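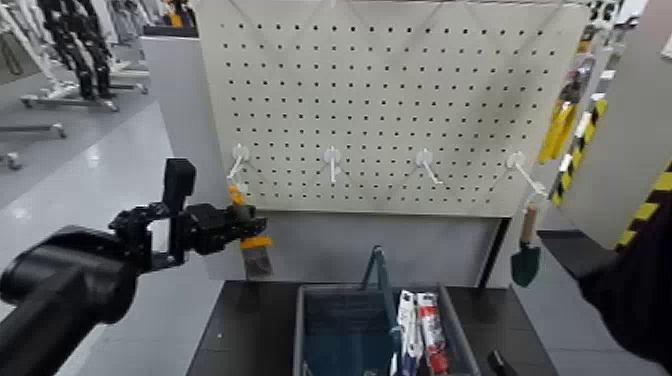
Ruawai Hardware Club, Display and Stock Team

How to set up and clear a pegboard of small tools

A white pegboard with four hooks in one row is enough for a small range. Keep a basket with a tall handle on the table in front. Hang a garden trowel by the end of its handle so the blade points down.

1. Push each hook in until the base sits flat on the board.

2. Hang brushes by the hole in the end cap. One brush to a hook. 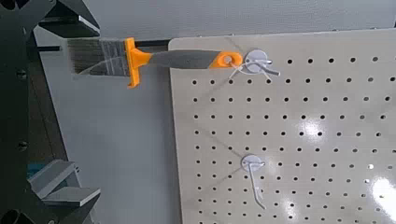

3. To clear the board, lift each tool up before pulling it forward. Put it in the basket.

4. Bottles with a long spout go in upright, cap tightened. Leave the empty hooks in place for the next range. 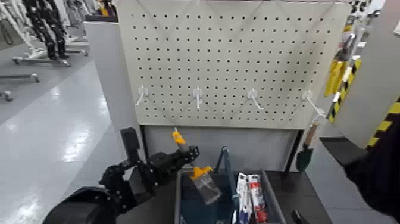 5. Wipe the board and return the basket.

Comments (2)

Tanner Perron: Does step 1 work on the older boards? Mine wobble.

Beverley Ormsby: Try the next hole over, Tanner. Ours were worn too.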